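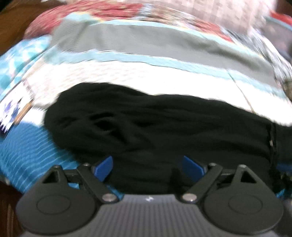 THE folding industry wants your Sunday. Kasum sells a plastic folding board for 20 dollars and a course to go with it for 110, and both promise a calmer home by the end of the week. I tried the board for 2 weeks in August. My T-shirts came out square. My home was as calm as before.

The trouble starts with the bed. Every guide tells you to tip the clean laundry onto it, smooth the quilt and work through the pile. Fine, if you own a spare bed. Most of us get halfway, want to lie down and move the lot to a chair.

Then there is black clothing. Vavlow, which runs tidying workshops out of a storefront on Figueroa, says dark garments should be folded first, while you are fresh. I asked why. I was told it was about "respect for the fabric" – a phrase that also appears on its price list.

Black tops are a pain for a duller reason. Seams vanish, front looks like back, and inside out looks like both. A good lamp fixes most of that.

Vavlow says 3000 people have finished its workshop. I would like to see their drawers six months on. Mine has gone back to rolled socks on the left and everything else wherever it lands. The board is under the bed, and I can still find a clean shirt.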